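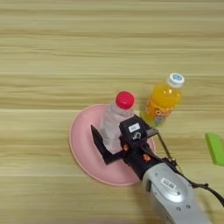 The Table Before the Guests

Search Tratura Magazine Enter keyword

263 shares 20 comments

At the Bondard hospitality school, the first course of the August term concerns no food at all. Students spend three weeks on drinks service, and much of that period is given to the placing of bottles on a bare table.

The school teaches that water is set out first. A clear bottle with a red cap, stood upright on a pink plate, can be found at once by a guest seated at any side. Orange juice may stand directly on the wood, to the right of the plate, where its color holds its own against pale grain.

"A plate gives the bottle an address," said Koen Postma, who directs the program. "Guests return it to the same spot without being asked."

The practice has its critics. Instructors at Nic Giolla prefer a tray for all drinks – a position Mr. Postma regards as suited to large banquets only. The two schools will present their methods on Friday at the Rultum dining hall.

1,038 views Share Print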